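I'd been trying to pin down Oluwaseun Balogun for a chat since before the holidays, and when I finally did he talked for so long that my tea went cold (twice!). He mentors the student robotics club at Ploditz, and this year's project is called Gretach. It's a program for teaching a robot arm to tidy a desk, which made me laugh, having seen my own desk.

I asked him where the idea came from and he pointed at the students straight away. "They'd spent last year on a line follower," he said. "Lovely little thing, it did its laps, everyone clapped. Then Zainab asked why we never built anything her mum would want in the house, and I didn't have a good answer."

That would be Zainab Briggs, team lead, and I'll get to her in a minute. The plan they landed on was to skip writing out every movement by hand. A student picks up a gripper, does the job with it – reach, close, lift, put down – and the recordings go into training a model that will eventually drive the arm. They call each recording a run. The Vornormont student meet in February wants a working demo plus a written log, and the club has set itself a target of 144 good runs before then.

"Good is the word that hurts," Oluwaseun told me. "A run where you bump the table is no good. A run where you change your mind halfway is no good. They were throwing out heaps of them at first and getting really glum about it, so we had a long talk about what a bad run tells you."

What does it tell you, I asked.

"Mostly that you were in a hurry!"

The objects are ordinary desk stuff, and that was a deliberate choice, too. The first list had blocks and foam balls on it, and the students crossed the lot off in favour of whatever you'd find lying around an office. The mouse has become the one everybody wants to talk about. It's smooth and it's rounded, and if you come at it a bit crooked it just scoots away from you. Oluwaseun reckons he could teach half the course from the mouse alone.

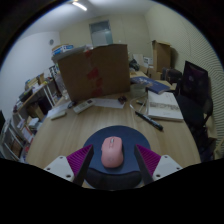

Zainab Briggs reckons the approach is where most people go wrong, and that by the time the fingers close it's already been decided whether you'll get a decent grip. She makes the newer members practise coming in slowly and stopping short, over and over, before they're allowed to pick anything up. "They hate it," she told me cheerfully. "I hated it too, and I invented it."

I liked her a lot. She's in her last year and she talks about the project the way some people talk about their footy team, all nerves and loyalty. I wanted to know what had surprised her most and she didn't even stop to think. It was the labelling. Every run gets a line in the log saying what was picked up, who was holding the gripper and whether it counted, and she'd assumed that would be a five-minute job at the end of the day. "It's never five minutes. I dream about that spreadsheet."

The software side runs on an older machine named Ibrahim, after nobody in particular as far as I could find out. (I asked three people and got three shrugs.) Ibrahim does the training overnight and the students come in to see how it went. Their first proper attempt used only 50 runs, and in the simulator the arm travelled confidently to a spot beside the mouse and closed on thin air. Zainab has kept the clip. She plays it for new members on their first day.

"I was so proud of that clip," Oluwaseun said. "I know it missed. But it went to the right neighbourhood, and a month earlier we didn't have anything that would go anywhere."

I asked whether he ever gets tempted to jump in and fix things himself, and there was a fairly guilty pause. He's done it twice, he says, both times with the file naming, and both times he got told off. The students now have their own system and he isn't allowed to touch it. He seems pretty chuffed about that.

As for the meet, neither of them would give me a prediction. There are 2 rounds, one with objects the teams bring along and one with objects they've never laid eyes on, and it's the second that has everyone chewing their nails. Zainab wants more variety in the runs, with the clutter shifted about and different people doing the picking up. Oluwaseun wants everyone to get some sleep.

If you'd like to have a go with the gripper yourself, the club meets in room 2212 and visitors are welcome. Ask for Zainab, and expect to spend a good while not picking anything up.

Interview notes written up 1/27/20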